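4.2 Set up - GenRobot.AI hand grippers, kitchen jobs

1. Charge both grippers. 20 min is enough for a first run.
2. Wipe finger pads. Dry cloth only.
3. Power on left, then right - wait for the beep on each.
4. Open jaws fully befor going near the bin.

Note: storage fills up at 2000 clips. Offload first.

CAUTION: keep fingers out of the linkage arms. No glass, no hot pans.
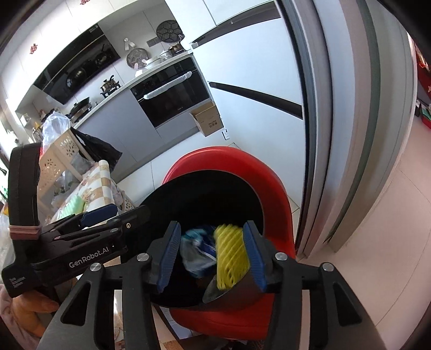

Fig. 7 Jaws open over the trash bin.

5. Close slowly. Stop if the pads slip, re-grip and cary on.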